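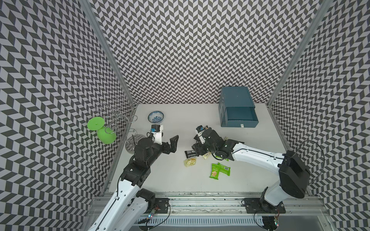
Preltham Chat > Local news > Parcel pinched on doorbell cam, 2,054 views

mossyhatch
Has everyone seen the clip on the Preltham page? Person walks up the path in broad daylight, picks up a parcel and strolls off with it! 1,247 shares since Sunday. I love how quickly people round here rally when someone's been robbed, it's brilliant.

kettle_on_13
Rally, or pile on? Half the comments are guessing names.

mossyhatch
Fair, the guessing is grim. But the offers of help are lovely, go and read those instead!

Prevden_Pete
Same thing happened to us in April, outside the Walczak bakery. Bike light gone in the time it takes to buy a loaf. Reported it, got a reference number, heard nothing.

dunnock
Blur the face and give the clip to the police. A wrong guess could land on somebody's mum.

kettle_on_13
^ this

Prevden_Pete
Disagree, sorry. If you nick things on camera you can't complain about being on camera.

mossyhatch
I'm with dunnock on the names, with Pete on the cheek of it. Anyway, the Irnitum Road lot are starting a parcel swap, 12 houses already in! Neighbours take yours in if you're out. Who wants to do one for our end?

dunnock
Go on then, I'm home most days. Put me down.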